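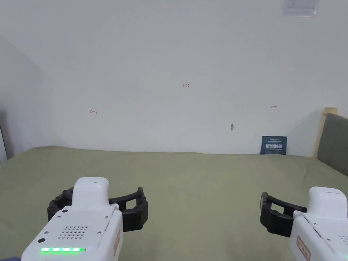
The green-covered surface by the off-white wall

Lindovier Sewing Room: your questions, answered

Do I need to know how to sew before I come?
Not a stitch! Plenty of our regulars had never threaded a needle when they first came up the stairs, and if you get stuck, Mairéad Buckley is usually at the next machine and loves to be asked (she will also tell you about her quilts, so leave yourself a little time).

What should I bring?
Your fabric, your pattern if you have one, and whatever thread you like best. We keep pins, chalk and scissors here, but please don't cut paper with the orange-handled pair.

Can I wash my fabric at home first?
Please do, especially cotton and anything you plan to line. Wash it the way you'll wash the finished piece and press it while it's still a touch damp. Desta Kahsay once made a lovely pair of curtains that came out of the laundry short of the windowsill, and we still feel for him.

How much does it cost?
An evening is $15, and children under seven come free with a grown-up who is staying.

Can I leave a project overnight?
Yes, on the shelf by the door, with your name pinned to it. We hold things until the end of the month and then start calling people.

Do you take alterations?
We don't, I'm sorry to say. Aoife Keane takes in hems and zippers at 161 Agyeman Street, and she's very good with wedding dresses.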